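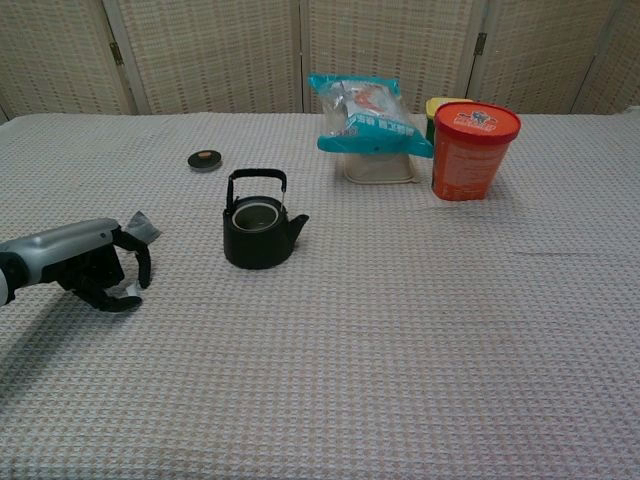 Small black kettle on a waffle-textured cloth

Community > Kitchen and Dining > Tea and Coffee > Kettles and Pots

Rust spots inside a cast iron teapot, is it safe?
Posted August 4, 2019 by Lamau

I bought a used cast iron teapot at an estate sale in February. It's a Plevetti, the small one, and it came with the lid and the basket strainer. The outside is in good shape. The inside looked fine when I got it, but now there are orange spots near the base of the spout and a ring at the waterline.

I use it for black tea, usually 2 pots a day. I rinse it with hot water and leave it upside down on a towel overnight. I have not used soap. The tea tastes normal to me, but my sister says hers tasted like coins.

What I want to know is whether I can keep drinking from it and whether the rust can be taken out without ruining the pot. Also, can it go on the stove? There was no booklet with it. We have a gas range if that matters.

Usman
22 helpful votes

First find out whether the inside is enameled. Dry it completely and look in with a flashlight. Enamel is smooth and a little glossy, usually black. Bare iron is dull and feels like a skillet.

If it is bare iron, a few rust spots are common and a small amount of rust isn't considered harmful for most people. If somebody in the house has been told to watch their iron, they should ask their doctor before drinking from it.

To treat the spots:

Scrub them lightly with a soft brush and rinse. Don't use steel wool.
Put used green tea leaves in the pot, fill it with boiling water and let it sit for 20 minutes or so. The tannins in the tea react with the rust and make a dark layer.
Pour it out, rinse, and repeat for a few days until the water comes out clear.

The spots won't go away, they turn black. That is what you want.

I think your drying is the bigger problem. Upside down on a towel holds the steam in. Empty the pot while it is still warm, wipe the outside, and leave it right side up with the lid off. The heat left in the iron dries the inside in a few minutes. Don't leave tea sitting in it either - the ring you describe sounds like that.

If it turns out to be enameled and you see rust, then the enamel is chipped. I would stop making tea in it, as the chips can keep coming off.

On the stove question, enameled teapots should stay off the burner. The coating can crack. A bare iron kettle made for heating water is fine over a low flame, but never put it on dry.

Vovis

I just use vinegar on everything. Half vinegar half water, leave overnight, done.

Usman

Overnight is too long for bare iron. Vinegar takes off the rust and then starts on the metal, and it will rust again faster afterward. It can also leave a taste.

Lamau

Checked with a flashlight and it is dull all the way down, so bare iron. I did the green tea leaves twice and the water came out almost black the first time, lighter the second. Drying it with the lid off now. Will keep it off the burner anyway and boil the water separately.

Last updated: 8 months ago
Viewed 3,806 times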